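Porque é que tantas paredes são brancas?

Última atualização: abril

Quando eu era pequeno, queria o meu quarto pintado de preto. Preto mesmo, com o teto e tudo, para parecer o espaço (eu tinha umas estrelas autocolantes que brilhavam no escuro e achava que iam ficar espetaculares). A minha mãe disse que não, e eu fiquei amuado uma tarde inteira. Só muitos anos depois é que percebi o que teria acontecido: ia precisar de uma lâmpada enorme só para encontrar as meias!

É que as paredes não ficam ali paradas a segurar quadros. Elas trabalham com a luz, o dia todo.

A luz anda aos saltos

Imagina que atiras uma bola saltitona dentro de uma sala. Ela bate no chão, bate na parede, bate no teto, volta para trás. A luz faz uma coisa parecida, só que tão depressa que nem dás por isso. Sai da lâmpada ou entra pela janela, bate nas coisas e salta para outro lado. Quando um desses saltos vem parar aos teus olhos, tu vês a coisa onde a luz bateu.

Mas nem toda a luz consegue saltar. Uma parte é engolida pelo caminho. Os cientistas dizem «absorvida», que é a palavra certa, mas eu gosto mais de «engolida». Uma parede preta é muito gulosa e come quase toda a luz que lhe chega. Uma parede branca come pouquinho e devolve quase tudo.

E as outras cores? Essas são esquisitas com a comida. A luz do Sol parece branca, mas é uma mistura de cores, as mesmas que vês no arco-íris. Uma parede vermelha engole quase todas e devolve sobretudo o vermelho, e é por isso que a vês vermelha. A branca devolve um bocado de todas, e todas juntas voltam a dar branco.

Agora pensa num escritório pequeno, de paredes brancas e teto branco, com uma superfície de madeira castanha-clara. A luz bate no teto e desce, bate numa parede e vai para a outra, e chega a cantos onde a lâmpada sozinha não chegava. Dá para ler uma folha sem ter de a encostar ao nariz. 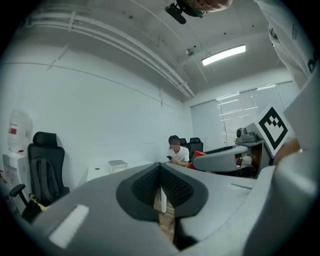 E o teto, também tem de ser branco?

Não tem de ser, mas ajuda muito. Perguntei isto ao Vusumuzi Mofokeng, que pinta casas e me emprestou um catálogo de tintas da Zallex com 268 cores (passei horas com aquilo, há um verde que se chama «sapo contente»!). Ele explicou-me que um teto escuro parece mais baixo, como se fosse uma tampa. Um teto claro parece mais alto. O tamanho da sala é exatamente o mesmo, os nossos olhos é que se deixam enganar.

Com as paredes passa-se o mesmo. Numa sala pequenina, o branco faz com que tudo pareça um bocadinho mais afastado, e a gente sente-se menos apertada.

Mas o branco suja-se!

Pois suja. Dedos com chocolate, rodas de carrinhos, aquela vez em que eu quis medir a minha altura com um marcador que não saía... Numa parede branca nota-se tudo. Por isso há tintas que se podem lavar com um pano húmido, e há pessoas que pintam a parte de baixo da parede de uma cor mais escura e deixam a parte de cima clara.

Outra coisa engraçada: há muitos brancos diferentes. Uns puxam para o amarelo, outros para o azul. Se puseres uma folha de papel encostada à tua parede, é capaz de a parede te parecer creme ou cinzenta, quando ainda há um minuto jurarias que era branquíssima.

Experimenta em casa

Precisas de uma lanterna, de uma cartolina branca, de uma cartolina preta e de um quarto escuro.

1. Apaga a luz e senta-te no chão com um livro aberto ao colo.
2. Aponta a lanterna para a cartolina branca, de maneira que a luz possa saltar para o livro.
3. Tenta ler uma linha.
4. Troca pela cartolina preta, sem mexer na lanterna, e tenta outra vez.

Nunca apontes a lanterna aos olhos de ninguém, nem aos do gato.

Se tiveres também uma cartolina vermelha, põe-na no lugar da branca e olha bem para a página do livro. De que cor ficou o papel?

Hélder Gouveia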